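May 15, 2020

Equipment planning, two-arm cell. Notes for me and for Natália Kolář, who has to turn this into a purchase request before July.

Spent the morning with both quotes side by side. Premus wants to sell us the arms, stand, controllers and grippers as one package. Rurnotel will sell the arms bare, and we'd source the stand and grippers ourselves. The Premus total is higher on paper, but the Rurnotel quote leaves out freight, the second teach pendant and the mounting plates. Once I put those back in, the gap gets a lot smaller. I'd still like the Rurnotel number in writing with everything on it. Asked for that at 11 and got an auto-reply.

Warranty terms differ too. Premus gives 3 years on the arms and 90 days on the grippers. Ninety days is thin for the part that hits the table most often. Natália thinks we can push them on it if we commit to both arms in one order. Rurnotel hasn't stated a gripper warranty at all, as they aren't supplying any.

Before committing to either, I want the layout settled in simulation. The stand is the item with the longest lead time and the one we can't easily change after welding. Working model at the moment has both arms coming in from the far side over a single large tabletop, two-finger grippers on each, metal frame underneath and at the corners. Test task is the pot, the lid and the apple from the kitchen set. It's a decent stand-in for what we'd be doing in the first months: one small round thing to hold, one open container, one flat thing with a knob to pick it up by.

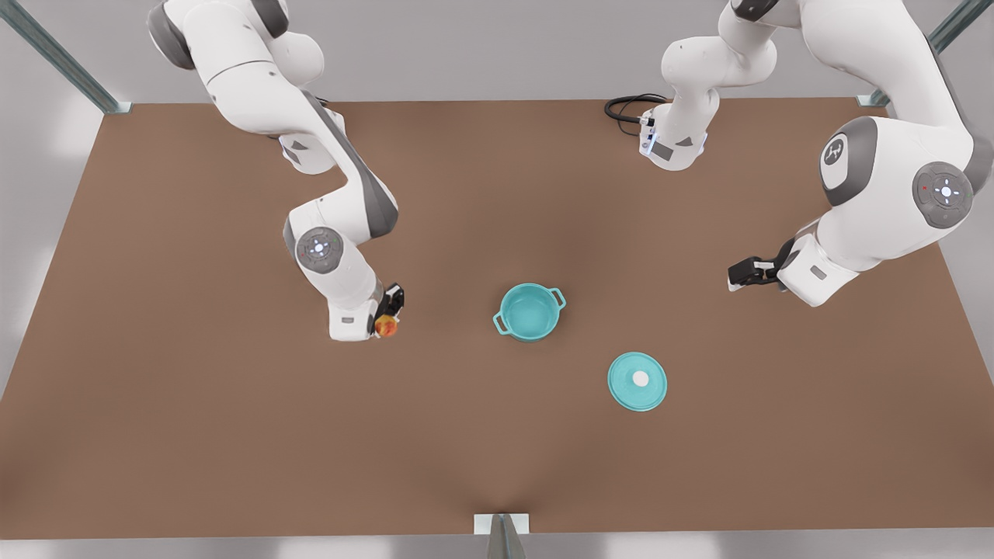

Sim layout, two arms. Apple in the right gripper, left gripper open, pot near centre with the lid beside it.

Things this raised for the budget:

Table size. The lower half of the top is doing nothing in this layout. If that holds for the other tasks we could order a shallower top and save on the frame and on floor space, which matters if the cell ends up in the back bay. Against that, a person needs somewhere to set parts down from the near side, and we'd regret losing it. Leaning toward keeping the depth. Will run the bin task before deciding.

Cabling. There's a coil of black cable lying over the far edge of the table in the model. I don't want that on the real one. Neither quote has cable management in it. Need a price for dress packs or, failing that, a decent set of clips and a tray along the back of the frame. Put a line in for it so it doesn't come out of consumables the way it did with the last cell.

Grippers. Two fingers are enough for the apple and should be enough for the lid knob, though I haven't run the lid yet. The pot is the question. It has a small loop handle on each side, so a two-arm lift is the obvious way to do it, one handle each. That means both grippers have to be the same model with the same finger set. No mixing a cheap one with a good one, which was my idea last week. Scratch that. Add spare fingers: 5 pairs.

Safety. Scanner and fencing are not in either quote. Cheng has a light curtain left over from the packing line and says we can have it if we pay for the recertification. Worth doing, but it has to be checked against the final footprint, so it waits on the table decision.

Licences. The simulation seat is on the Jidolier trial and that runs out before the purchase request goes in. One paid seat for the year should go in as an operating cost, not capital. Finance sent it back last time for being on the wrong sheet.

To do:
– chase Rurnotel for the full written quote
– ask Premus for a longer gripper warranty against a two-arm order
– run lid pick and two-handle pot lift in sim, same layout
– run bin task, then fix table depth
– measure the back bay doorway, the stand may have to come in as two pieces
– get the recertification price from Cheng
– move the Jidolier seat to the operating sheet

Natália has the spreadsheet. Table depth is still marked yellow on it, and the dress pack line is blank until I get a price.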